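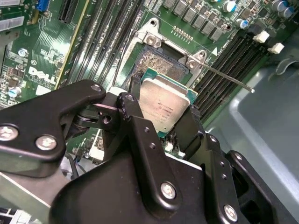

Clurkeck, Feb 8, 2022

Inside the Box: What We Learned From Taking Computers Apart
Student project report, Hardware Basics course
Written up by Eftychia Fragkou for the Gemberg project group

Before this course I had never seen a bare CPU socket. I knew a processor was "the brain" (every textbook says so!) but I had no idea that it just sits there on a field of tiny gold-colored contacts, with a metal frame to clamp it down and a thin lever to lock the frame. I must have looked at it for ten minutes the first time.

Our task was to pick one part of a desktop computer, learn how it goes in and comes out, and write instructions that a beginner could follow. Most groups took memory or drives. We took the processor, partly because the other groups were scared of it, and I'm so glad we did.

What makes it tricky is the pins. In this type of socket they are on the board side, so the processor is flat underneath and all the delicate stuff is below it. You lower it straight down, with no sliding and no pushing. If one corner touches first and you try to wiggle it into place, you can bend pins, and a bent pin is very hard to fix. We practiced on a scrap board from the Dogar parts shelf until our hands stopped shaking. That board now has 2 pins pointing the wrong way, and both of them are mine.

The second thing we worked on was the order of steps. Our first draft started with the processor itself, which was silly, as you can't get anywhere near it at that point. So we went back and began from the outside of the case.

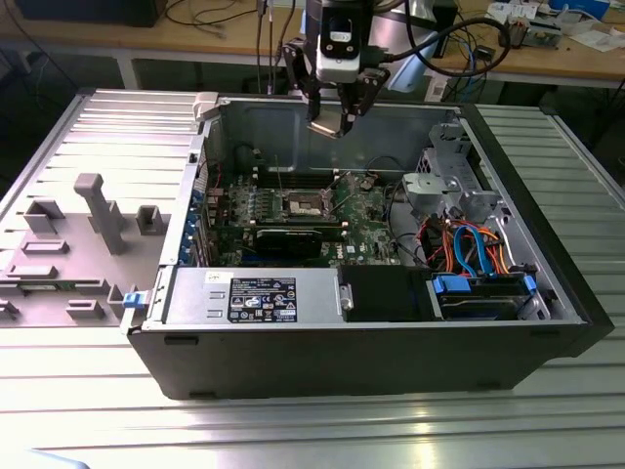
Lay the tower on its side, take the panel off and put it somewhere you won't lean on it. Next, look before you touch. Find the socket, find the memory slots, and see where the cables run, so you know which ones might get in your way. A long graphics card takes up a lot of space, and we had a big argument over whether to tell beginners to remove it. In the end we wrote "leave it in unless your hand bumps it," and our testers liked that.

The finished guide is 800 words, down from 2,177 in the first version. Cutting it was the hardest part of the whole project! We kept every warning about the pins and threw out nearly all of the history section, including my paragraph on the Clerano workshop, which I still think was pretty good.

If we had more time I would add a part on thermal paste. We only touched on it, and the testers asked more about that than anything else. I'd also like to draw the lever in its open and closed positions, as our wording for that step is still clumsy. The group plans to pick it up again in August.

Gemberg Project Group | Contact | © 2022 | Back to top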